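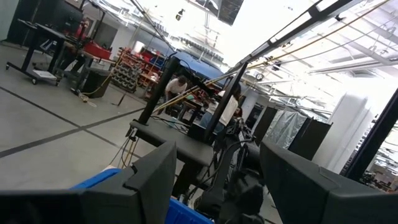
Work and Automation, Unit 6
Handout: What changes for people when a robot cell comes to the floor

Please read before the seminar. The questions at the end will be discussed in groups, so bring short notes.

1. The case

We use the case of Livitz, a company that packs spare parts for household machines. It has 118 employees, and 40 of them worked in picking and packing when the project began in March. The robot cells were delivered by Sesa. The software that gives the orders to the cells is called Matos, and the people on the floor use this name for everything, also for the robot itself. When you read the interviews, keep this in mind. "Matos is slow today" can mean the arm, the network or the order list.

2. Tasks and jobs

A common mistake in student papers is to write that a robot "takes a job". A job is a bundle of tasks. At Livitz we divided the work of a packer into these tasks:

Reading the order
Walking to the rack
Picking the part from the bin
Checking the part by eye and hand
Packing and labeling
Telling the shift lead when something is missing

The cell took over the picking, and only for parts which the gripper can hold well. At the end of our study this was 84 part numbers from 291. Thin seals, springs and everything in soft bags stayed with the packers. The walking became less, but it did not disappear, as somebody must bring full bins to the cell and take the empty ones away.

3. New tasks

Three tasks were not in any plan, and the packers learned them from each other.

Clearing. When two parts hang together, the arm stops and waits. A packer opens the guard, separates the parts and confirms on the screen.

Preparing. Bins must be filled flat and not too high. Before, every packer filled in his or her own way.

Teaching. For a new part, a person shows the cell where to grip. This takes patience and a good feeling for the part. The older packers were often better at it than the technicians – they know which side is slippery.

None of these tasks had a line in the wage table. Compare with the Wamodo case from Unit 4, where clearing was paid as machine operation from the first month.

4. Rhythm and breaks

Before the cells, a packer could work faster for one hour and slower in the next. Now the order list is shared between people and arm, and the person often waits for the arm or the arm for the person. Several packers said that waiting makes them more tired than walking. The shift leads did not see it this way. In their reports the waiting time is called "free capacity".

Conversation also changed. At the long tables people stood opposite each other. With the cells between them they talk less during the work and more at the coffee machine, and the breaks became longer. Management first saw a discipline problem here. Later the break at ten o'clock was officially extended by five minutes.

5. Skill

Read Section 2 again and ask which tasks need experience. Picking looks simple, but during picking the hand also checks: a cracked housing feels different. When the arm picks, this check moves to the packing table, where there is less time for it. Complaints about damaged parts went up in the first weeks and then came down when a second check was added by the packers themselves.

Terms to know: task bundle, residual task, invisible work, machine pacing, tacit knowledge.

Questions for the seminar

Which of the new tasks in Section 3 would you call skilled work? Give your criteria.

Who should decide about the speed of a cell, and at what moment of the project?

A shift lead and a packer describe the same waiting time in different words. How would you measure it?

Written work: one page on a workplace you know yourself. Describe one task which moved from a person to a machine, and one task which appeared afterwards. Do not use the Livitz case for this.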